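Week 6 handout: Fitting things into things (tolerance, clearance and the lies our rulers tell)

Hi all. These are my notes from Thursday, typed up a bit more neatly than I spoke them. If you were there, skip to the homework at the bottom. If you weren't, read the whole thing, and please borrow Ye-ji Ko's notebook for the sketches, because hers are much better than what I put on the board.

We started with the question I always start with: how big is a hole? Everybody says "as big as the thing that goes in it," and then we spend an hour and a half being sad about that. 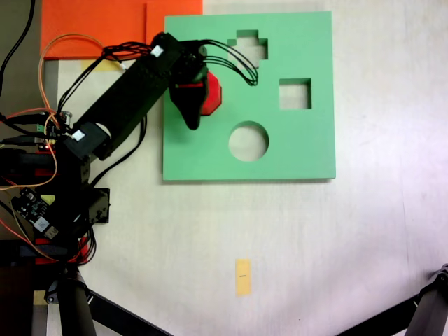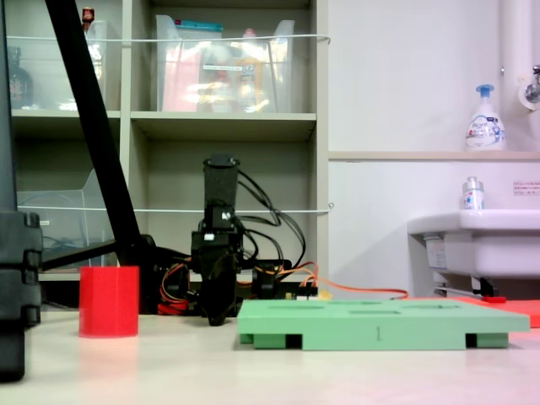
Fig. 6.1 and 6.2. The green board with its cross, square and round holes (first picture), and the red cup standing on the table (second picture).

1. Nominal size

The nominal size is the number you say out loud. "It's a 20 mm peg." Fine. But no peg in the history of pegs has been 20 mm. It's 19.97, or 20.04, or it's 20.01 at one end and 19.95 at the other because somebody sanded it while watching TV (me, last winter, the bookshelf).

So the nominal size is a name more than a measurement. Keep that in your head and the rest of this gets a lot easier.

2. Tolerance

Tolerance is how much wrongness you're willing to accept. If I write 20 mm plus or minus 0.1, then anything from 19.9 to 20.1 is a good part and I have to take it. I don't get to complain later!

Tighter tolerance costs more money, and it goes up fast. Mesfin Hailu brought in two quotes for the same batch of 500 pegs from a shop called Indden. With the loose tolerance the batch came to 139 dollars. With the tight one it was 1276. Same pegs, same wood, same color. I passed both sheets around and there was a nice little silence.

Before you write a tight number on a drawing, ask who needs it. A coat hook doesn't. A drawer maybe does. A piston really does.

3. Clearance, and the three kinds of fit

Clearance is the hole size minus the peg size. With the peg above (19.9 to 20.1) and a hole of 20.5 plus or minus 0.1, the worst cases go like this:

Smallest hole, biggest peg: 20.4 - 20.1 = 0.3 mm
Biggest hole, smallest peg: 20.6 - 19.9 = 0.7 mm

Both answers are positive, so the peg always goes in. We call that a clearance fit. If both come out negative you have an interference fit, and you'll want a press or a mallet. If one is positive and one is negative it's a transition fit, meaning some pairs slide together and some don't, and you find out when you try them.

People lose marks on the exam for only working out one of the two cases. Do both. Please do both.

4. Shape matters as well as size

A round peg in a round hole can be turned any way you like and it still goes. A square peg has four ways in. A plus shape with equal arms also has four, but it has a lot more edge to rub on, so any error in the angle shows up sooner. Someone asked about a rectangle and the answer is two (turn it halfway around).

This is why I keep telling you to round the corners a little, or cut a small slope on the leading edge. The slope is called a chamfer. It guides the peg in when your hand is slightly off, and everybody's hand is slightly off. The Chien hinge we took apart in week 4 has one on its pin, go back and look if you still have yours.

5. Wood moves

I ran out of time here so this is short. Wood swells across the grain when the air is damp and hardly changes along its length. A snug drawer in a dry winter can be a stuck drawer in July. Leave more room across the grain than you think looks nice. Plastic has its own version of this with heat, and we'll get to it when we do the Bivlow case study.

Homework

a) A hole is 30 mm plus or minus 0.2. A peg is 29.9 mm plus or minus 0.2. Find both worst cases and name the fit.

b) Find a lid at home. Measure it in three directions and write down all three numbers, even the ugly ones.

c) You're ordering 1000 pegs for a coat rack. Pick a tolerance and defend it in four or five sentences. I don't mind which number you choose as long as you can argue for it.

Reading: chapter 3 of the Calletix packet, but leave out the part on threads, we're doing that next week and I explain it differently. Calipers go back in the gray drawer, closed, with the battery out.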